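Strip by Strip: Why Laminated Tops Move 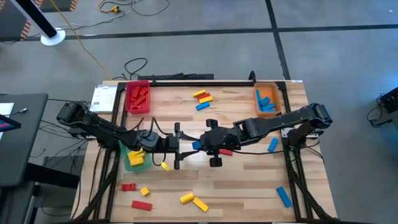
Issue 6, page 2

A tabletop glued up from strips is often sold as a fix for wood movement. It reduces cupping. It does very little about width, and most complaints that reach repair shops come down to width.

Wood takes up and releases moisture across the grain. Along the grain the change is too small to matter in furniture. A beech top 510 mm wide, built in a damp October and moved to a heated room, can lose several millimeters by spring. If the top is screwed tight to a steel frame, the loss shows up as a split, usually beside a glue line.

Ludivine Rolland runs the bench shop at Imholm and rebuilds tops for schools and print rooms. She sorts strips by growth ring angle before color. "Customers pick color. I let them pick from the pile I have already made," she says.

Strips with rings close to vertical move about half as much as flat-sawn stock. Mixing the two in one panel leaves ridges that can be felt with a fingernail after one winter. Rolland planes them off once and refuses to do it twice.

Tobias Gallagher, who cuts stock at Tondadley, checks moisture at both ends and the middle of each board. He rejects any board with a spread of more than 2 percent.

Fastening is the other half of the job. Slotted holes should run across the grain, with the screw centered and a washer under the head. One fixed screw at midwidth keeps the top in position.

Finish both faces with the same number of coats.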